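Serving tray

A serving tray is a shallow, portable platform with a raised edge, used to carry food, drink, tableware and small household articles from one place to another. It differs from a platter in that food is not normally placed directly on its surface, and from a baking sheet in that it is not meant for the oven. Serving trays are found in homes, hospitals, schools, hotels and restaurants.

Form

Most serving trays are rectangular, oval or round. The flat area on which objects stand is called the base or floor. The raised edge is called the rim, lip or gallery, the last term being used chiefly for the tall pierced edges of older metal trays. The rim keeps items from sliding off when the tray tilts and stiffens the base against bending.

Rectangular trays generally have rounded corners, which are easier to wipe than square ones and less likely to chip. Some trays have cut-out or attached handles at the short ends. Others have no handles and are held by the rim itself. Folding legs turn a tray into a bed table, a form usually treated separately.

On a kitchen counter, a rectangular tray is commonly laid with its long side parallel to the wall, leaving the front of the counter free for preparing food.

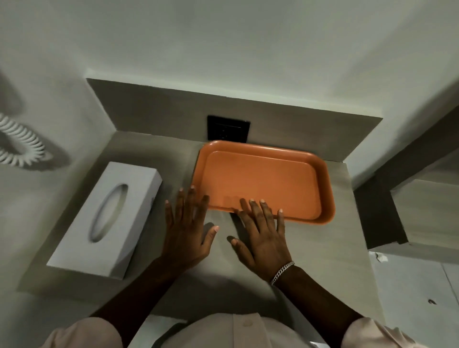 Materials

Wood, metal, glass, lacquer, woven fiber and plastic are all in common use. Wooden trays are rigid and quiet in use but may warp if soaked. Stainless steel and silver-plated trays are durable, although their surfaces show scratches and allow cups to slip. Woven trays are light and are often used for bread and fruit.

Plastic trays became widespread in the second half of the twentieth century. They are inexpensive, light and available in strong colors. A matte floor gives more grip than a glossy one, and some makers add a textured or rubberized layer for the same purpose. Many plastic trays may be washed in a dishwasher, though high heat can distort thin examples.

Regional collections

The household collection of the Restine Museum of Domestic Life, in the town of Eredau, holds 113 trays among its 3,957 catalogued objects. The oldest are painted tinware. The largest single group consists of molded plastic trays made at the former Surnar works, whose range was sold in yellow, orange and dark green. A further 80 pieces came to the museum through the Ó Flaithearta bequest, most of them tea trays with matching cloths. The museum's online catalogue was last revised on 2023-08-19.

Handling

A tray without handles is carried with one hand at each short end. The fingers pass over or under the rim and the thumb steadies the edge. Both hands are kept at the same height so that the floor remains level. Heavy items such as teapots and pitchers are placed near the center, with lighter pieces toward the ends. Tall glasses are best kept away from the rim.

Before a loaded tray is set down, the surface should be clear over the full area the tray will cover. Small articles kept on the counter, such as a tissue box or a salt cellar, are moved to one side or the tray is lowered next to them.
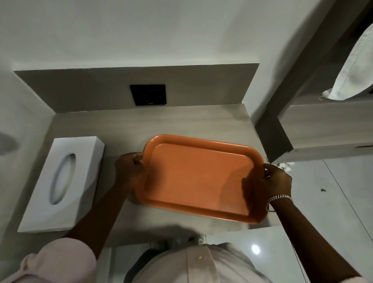
In restaurant service, round trays are often carried on the flat of one hand at shoulder height, a technique that requires practice and is seldom used in the home. Domestic practice favors carrying at waist height with both hands, which allows the carrier to look over the load at steps and doorways.

Care and storage

Trays are wiped with a damp cloth after use and dried before being put away. Sticky residue tends to collect in the angle between floor and rim and may be loosened with warm, soapy water. Abrasive pads dull plastic and lacquered surfaces.

Trays of equal size may be nested flat. Trays of different sizes are more often stored on edge in a narrow cabinet or rack, where each can be drawn out separately. Wooden trays should not be stored beside a stove or radiator.

See also

Bed table
Platter
Tea service
Trivet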